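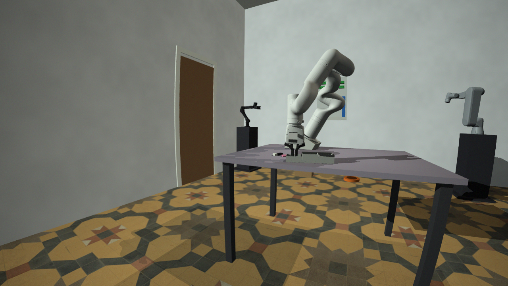

Search this site Go Advanced search
November 2020
By the Siron simulation group, Alton

5. A failure worth keeping: early release at the tray rim

We ran 2,590 simulated episodes of the tabletop placing task in Siron, and most of them went the way we hoped. The ones that interest us here are the 29 that did not. In every one of these the arm picked up a small object, carried it to the tray, and let go too soon, so that the object landed on the rim and dropped back to the table. We think this is the most useful thing we learned all year!

5.1 Setup

Figure 1 gives the layout. The white arm does all of the work in this section. The black arm and the gray arm stand on their pedestals on either side and receive no commands. The target is the long gray tray, and the objects start to its left. Room textures, including the busy floor tiles, are drawn from the Trarkari scene set and stay fixed within an episode.

Figure 1. The simulated room, with the white arm's gripper hanging over the left end of the tray and two small items on the tabletop beside it.

5.2 What went wrong

Our first guess was grip force. We raised it, ran the same starting states again, and got the same drops in the same places. The second guess was contact settings at the fingertips, and that was wrong too.

The logs told a simpler story. Our controller opened the fingers when the wrist crossed a line marking the start of the tray. That line had been measured from the outer face of the rim, and the planner was aiming for the inner face. When the arm came in from the left at a low height, the release fired while the object was still over the rim. Higher approaches gave the wrist time to travel a little farther, and the object cleared it. So the bug sat quietly behind thousands of good placements, and we had read those as proof that the release rule was sound.

5.3 The fix and a safety note

We moved the line to the inner face and added a check that the wrist has stopped before the fingers open. Over 2,000 new episodes, with low approaches deliberately favored, we saw 2 drops, both from poor grasps at pickup. We were delighted with this - and a bit embarrassed at how small the change was.

One matter stays open. After an early release the old controller still reported success and began its next reach at full speed, toward a spot where the dropped object might now be lying. In simulation this costs nothing. On the Güler bench, where people reach in to reset the objects, it could hurt someone. The new controller holds still until the object is confirmed inside the tray, and we urge anyone reusing our September code to make the same change before running it on hardware.

Shares 29 Comments 2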